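Re: [Tinuden-list] kraft paper on tables, and the pantry sort
4 Aug 2021

On the list, someone from Bosik wrote:
> We're about to do our big shelf sort and the tabletop is a mess
> of old marker lines. Did you lot end up painting the squares on,
> or is it still paper? And how do you stop it creeping about?
> Also, how big are you making the squares?

Still paper! We went with the brown kraft off a big roll (the 700 mm one from Tjoa, which is wider than you'd think when you're trying to carry it through a doorway) and I'm a total convert. It takes pencil nicely, it isn't shiny under the lights, and when it gets grotty you peel the lot up and start again.

For the squares we use blue tape, the long lines first and then the cross ones. Ours are rectangles really, I gave up on true squares back in June after an arvo of swearing at a tape measure. Make them generous. You want a can to sit in its own cell with plenty of bare paper around it, otherwise everything ends up shoved against its neighbour and you lose track of what goes where.

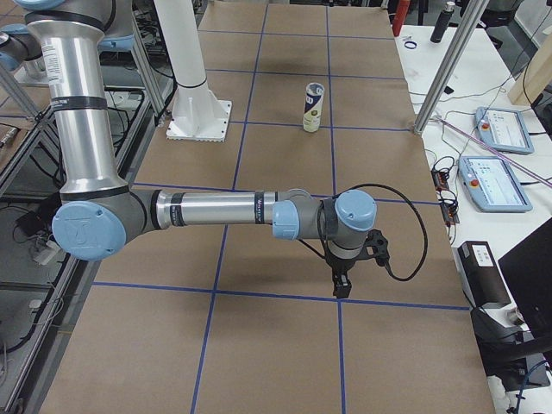 As for creeping, pull the paper tight before you tape the edges, and do the far side first. I smooth it with my forearm, which looks daft but beats the ruler. If you get a bubble in the middle, leave it overnight before you attack it, mine have mostly settled by morning.

One thing I'd do differently is buy more tape. We got through a 200 m carton from Caker quicker than I'd budgeted for, mainly because I kept changing my mind about the layout. Pencil it first!

I've got a decent offcut of the kraft left if you want to try it before you order a roll. Yell out and I'll put it aside for you.

Cheers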